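Why Does the Bathroom Mirror Fog Up?

You get out of the shower, ready to admire yourself, and you have vanished. The mirror has gone gray. Before you blame ghosts, let's talk about water.

Air always has some water in it, in the form of a gas called water vapor. You can't see it. Warm air usually has room for plenty of vapor, and a hot shower is happy to supply it.
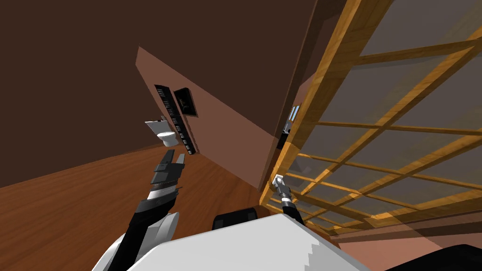 A bathroom with a slatted rack on a pink wall.

Now the warm, damp air bumps into the mirror, and the mirror is cold. The air right next to it cools down, and some of the vapor turns back into liquid. Scientists call this condensation. Grown-ups call it "who used all the hot water?"

The fog on the glass is really a crowd of tiny drops. Each one bends and scatters the light, so your face comes back as a smudge. (Some mornings this is a kindness.)

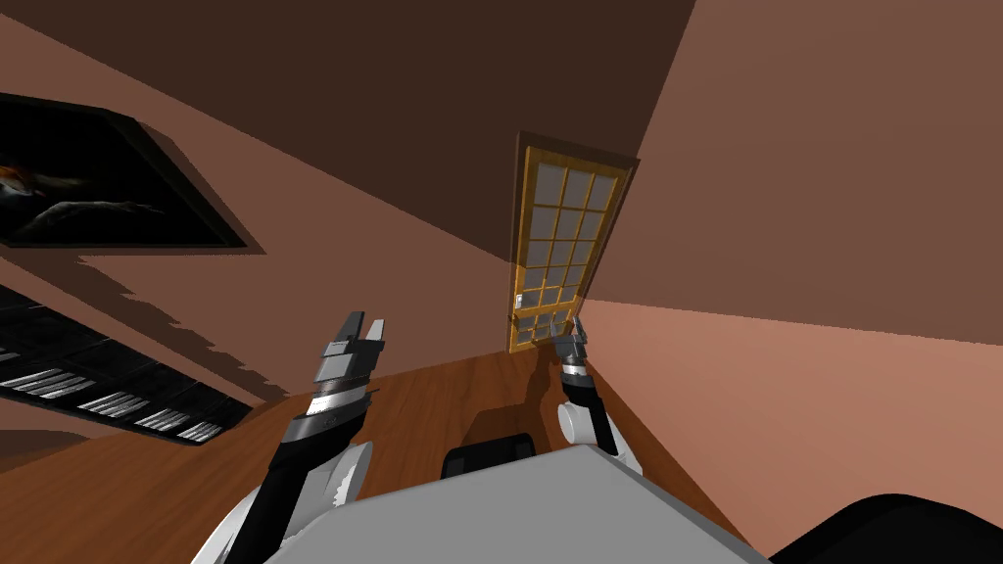
Windows do it too, and so does a glass of lemonade in May. The lemonade isn't leaking. Those drops came out of the air.

Want to try it? Breathe on a cold spoon. Fog! Wait a bit and it fades as the drops go back into the air -- that part is called evaporation.
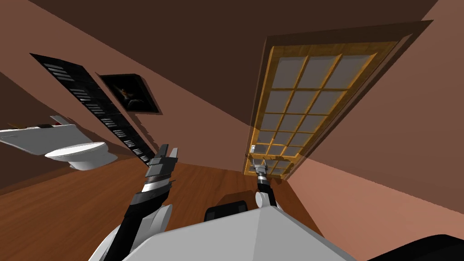

To clear a mirror faster, run the fan or open a window so the damp air can leave. Wiping with your sleeve works too, though now you have a wet sleeve.

Written by Fabian Sutter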